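Rod vs gripper for pushing small blocks, anyone compared properly?
Forum: Arms and end effectors

lwazi_g
Posted Saturday, May 7, 2022

Hello all. Long-time reader, first proper thread, so be gentle.

I've been trying out end effectors for a tabletop pushing job. The arm has to slide coloured blocks about on a board until they're where somebody asked for them (next to the green star, away from the red ones, that sort of thing). No lifting at all. I started with the two-finger Sinum gripper kept shut, because it was already bolted on, and last week I swapped it for a plain rod in a clamp collar. I honestly can't believe how much nicer the rod is to live with!

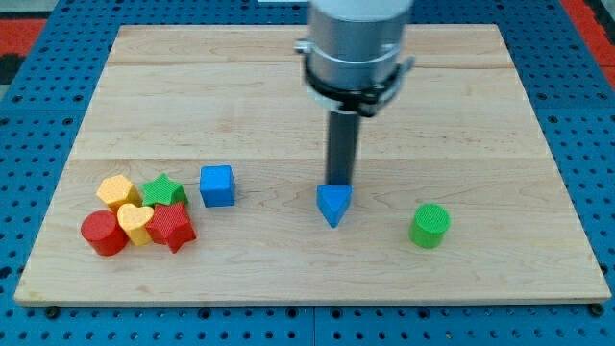 The big thing for me is that it's the same from every side. With the closed fingers I had a wide face and a narrow face, so every push meant working out the wrist angle first, and half my controller was fussing over rotation I didn't care about. With the rod I just send it x and y and keep the height fixed. I threw away a whole file of code and felt marvellous.

What I haven't sorted is corners. Cubes are fine. Anything pointy spins off the tip if I'm even slightly off the middle, and the stars are a menace. So: has anyone done a fair comparison, rod against closed gripper against a little flat paddle? And does the diameter of the rod matter much?

Lwazi Gumede

miranda_h

Nice setup. We went the other way, so I'll argue a bit :)

I used a rod for months and went back to closed fingers in September. The wide face is the whole point for me. Two contact points on a flat side and the block goes straight, no spinning. Yes, you need the wrist angle, but you've got a perfectly good wrist there, why not use it? I think you've made the controller simpler and the pushing harder, and you'll pay for it later when you want things lined up neatly.

trarier_fan

Disagree with Hugo, sorry. Fingers are lovely on a cube and then you meet a cylinder and it rolls off round the side whichever face you use. And when blocks are packed together you can't get a wide face in between them without shoving the neighbours. A thin rod goes in nearly anywhere.

Also fingers flex. Ours had enough slop in them that the tip was 2 mm out depending on which way it had last been pushed. Drove me up the wall.

miranda_h

2 mm sounds like worn fingers to me, or loose screws. Mine don't do that. Fair point on the packed blocks though, I'll give you that one.

anselmo_b

I've tried all three, though not what you'd call scientifically. I ran 9 starting layouts with each tool, same arm, same board, same overhead camera, and scored whether the block finished near enough to the target. The paddle was best on anything with a flat side and hopeless in a cluster. The rod was never the best on any single shape but it was never awful either, and it's what I've kept on.

Diameter: go as thin as you can without it bending. A fat rod hides the block from the camera just when you most want to see it, and then your tracker starts guessing. Check your height as well. Too low and you scrape the board, too high and you're pushing on the top edge and the block tips.

Anselmo Bustamante

lwazi_g

Brilliant, thank you, that's just the kind of thing I was after. The height was a bit of a mess here too, I'd set it at one corner of the board and assumed the rest was level (it wasn't, quite). I've now touched off at several places and fitted a plane through them, and the scraping noise has gone.
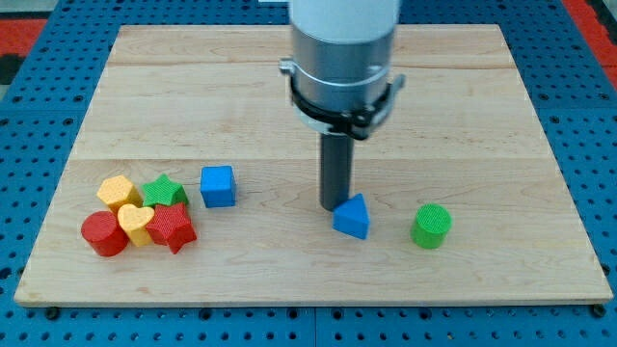

On the spinning, I tried going slower and doing lots of short nudges, with a fresh look from the camera between each one. Much better! If the block starts to turn, the next nudge comes in from a slightly different spot and brings it back. It's slower than one long shove, obviously, but I was losing more time on recoveries than I'd thought. Hugo, I do take the point about lining things up. I haven't got a good answer for getting a cube square to the edge, other than tapping at it like a woodpecker.

unai_r

Short nudges are the way to go, yes. What rate are you sending commands at? We had the Collado controller box on ours and it smooths everything whether you ask it to or not, so short moves came out as mush. Turned the blending right down and it behaved.

If you log your nudges you can also fit a rough model of how each shape turns. I had 3000 of them, threw out the ones where the tracker had lost the block, and ended up with 1701. Stars were still rubbish, mind you. Cylinders came out beautifully.

miranda_h

Losing that many would worry me more than the stars do! What camera was that?

unai_r

A cheap one mounted off to the side, so the arm was in the way half the time. Moved it to the front since and it's far better. I never went back and redid the log.

lwazi_g

No separate controller box on mine, I'm streaming straight to the arm, but I'll look at the blending setting anyway as I've never touched it. The paddle is next. I've got a bit of flat bar that should fit the same collar, so I'll run Anselmo's layouts if he doesn't mind posting them, and I'll put the closed fingers back on for a fair go as well.

anselmo_b

Will dig them out tonight. They're scribbled on the back of a Miltville parts list so you may need to squint.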